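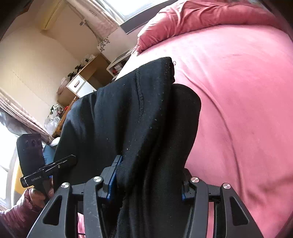 Kategorie: Haushalt & Wäsche | Liste Skemen

Von: Paraskevi Galanis
Betreff: Re: Fusseln auf schwarzem Fleece
Datum: 2. September 2019

Hallo zusammen,

> Mein schwarzer Pullover ist nach jeder Wäsche voller heller Fusseln.
> Die Rolle hilft nur bis zum nächsten Mal. Liegt das an der Maschine
> oder am Zusammenlegen? Ich lege alles auf dem Bett zusammen.
> Gruß, Nartey

Bei mir lag es an den Handtüchern. Schwarzes Fleece wasche ich seit Januar getrennt, auf links und mit halber Trommel. Das Flusensieb vorher reinigen, bei mir kam einiges heraus.

Zum Zusammenlegen: Das Bett geht, wenn der Bezug glatte Baumwolle ist. Auf der Wolldecke holt sich dicker Stoff alles wieder. Ich schüttle das Teil am Fenster aus, lege es mit der Naht nach oben hin, schlage die Ärmel ein und falte einmal quer. Dicke Sachen nicht öfter falten, sonst bleiben Kanten. Die Rolle erst danach, nur außen.

Im Listenarchiv gibt es dazu Beitrag 527, dort geht es auch um den Trockner.

Grüße
Paraskevi

Kommentare (3)

Clestus: Getrennt waschen kann ich bestätigen. Schleudern bei mir mit 583 ging nicht, die Maschine kennt nur feste Stufen. Meintest du Beitrag 583?

Paraskevi Galanis: Nein, 527. In 583 geht es um Daunen.

Cullotance: Feuchter Gummihandschuh geht auch, immer in eine Richtung streichen.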